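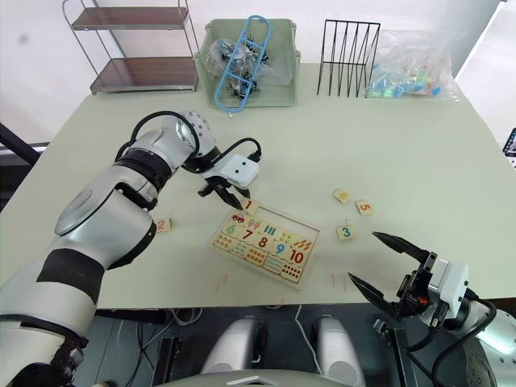

Chapter 4
Numerals, Amounts, and the Puzzle Tray

In this chapter you will
look closely at what a child has to know before a number puzzle makes sense
learn to tell naming, counting, and matching apart when you watch a child at work
plan a short table activity with one tray and a few loose pieces
begin the observation log you will carry through Chapter 7

Key words: numeral, quantity, one-to-one counting, cardinality, subitizing, inset tray

Think back to the first puzzle you remember. Chances are it was wooden, it lived on a low shelf, and at least one piece was missing for a whole winter. Few classroom materials last as long or get handled by as many children. When the Ornesness toy library sorted its shelves a few years ago, it had 457 puzzles, and the number trays were the most worn of all, with corners rubbed pale and paint gone thin in the middle of the 4s and 5s. Wear like that means use, and use is what we are after!

A number tray looks simple to an adult. There is a 5, there is a place for the 5, and in it goes. For a child of three or four there is a great deal going on, and this chapter slows it down so that you can enjoy each part of it.

Three jobs in one tray

Start with the numeral itself. A numeral is a mark, and the mark for seven doesn't look like seven of anything. A child learns it the way she learns a face, by meeting it again and again in different places: on a mailbox, on a birthday card, on the side of a bus. When she holds up a piece and calls out "seven!" she is naming, and naming can run well ahead of understanding.

Next comes the amount. Many trays give each numeral a partner, a small picture with that many things to count. The pictures might be fish, dots, fruit, stripes, whatever the maker felt like painting that year. The child has to touch or look at each thing once, say one number word for each, and then know that the last word she said tells how many there are in all. That last step is called cardinality. You can hear whether it is in place by asking "So how many?" after the count. Some children answer right away. Others begin the whole count again from one, cheerfully, as many times as you ask.

The third job is the match. The child brings the numeral and the amount together and decides that they belong side by side. On a good day you can see the moment on her face.

Small amounts are a special case. Most people, and plenty of very young children, can see one, two, or three things and know how many without counting. The word for this is subitizing. One car is one car. A picture of nine dots is a different matter, and a child who has sailed through the low numbers may come to a full stop there. Let her stop. She has just found the edge of what she can see at a glance, and counting is about to become useful to her.

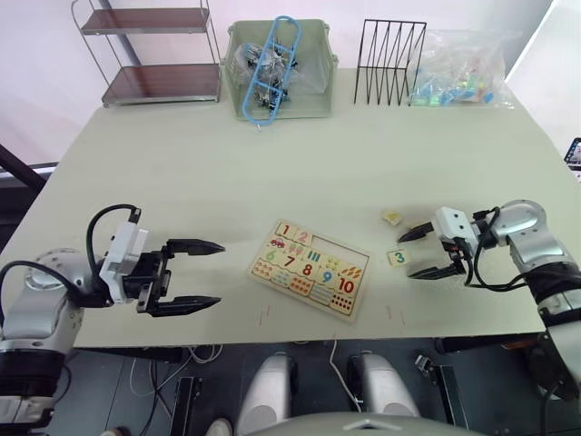 N. Rweyemamu

A tray that is partly filled is my favorite place to begin. With 1 and 2 already in and the 3 lying out on the table, the open slot beside the 2 asks the question for you. You hardly need to speak. Compare that with tipping all the pieces out in a heap, which older children love and younger ones often find too much. Both ways of starting are worth trying, and the activity below uses the gentler one.

Color deserves a careful look before you set anything out. Children are quick to use it as a clue, and sometimes it helps them past the thinking you hoped to see. On the tray shown here the 6 is green and the 9 is blue, so a child who mixes up those two shapes could tell them apart by color alone. The 7, the 8, and the 10 are all red. Now color is no help, and she has to look at the shape of the numeral. A tray like this gives you two different tasks in one piece of wood, and it is worth knowing which one you are offering.

Look at the 10 as well. It is the first numeral on the board written with two digits, and some children read it as "one, zero" or ask why the 1 is there a second time. What a wonderful question! Chapter 9 takes it up properly, along with the long road to 99.

Activity 4.1: Three out

You need a number tray with pieces for 1 to 10 and a clear table.

Fill the tray, then take out three numerals that are not neighbors. Put them face up on the table, a hand's width or so from the board. Invite one child to sit beside you. Say, "Some of these have come out. Where could they go?" Then wait. Count to 10 in your head if you have to.

Write down the first thing the child does with her hands. Does she pick up a piece or point to a gap? Does she run a finger along the row, saying the numbers in order? Does she look at a counting picture? Children who say the row aloud are using the number sequence. Children who go to the pictures are using amount. Many switch halfway through.

If a piece goes in the wrong place, leave it there. It will usually be in the way of another piece before long, and the child will sort it out with great satisfaction. When the tray is full, ask her to choose three pieces for you to put back. Make one mistake and see whether she catches it.

Keep the whole thing under ten minutes.

What other students saw

The notes in the next section come from the Pemus course, where students have filed roughly 300 tray observations. You will meet a boy who would only place the odd numbers, a girl who counted the empty slots as well as the pieces, and twins who divided the board down the middle and refused to trade. As you read, mark each action N for naming, C for counting, or M for matching. Expect some to earn two letters.

Before you read on

Find a number tray, in your placement room or at home, and spend five minutes with it alone. Take out the pieces and put them back with your left hand if you are right-handed, or the other way around. Notice where your eyes go first. Then write two sentences in your log about the number you placed last.

4.1 Learning the marks

Children meet written numbers long before anyone sets out to teach them.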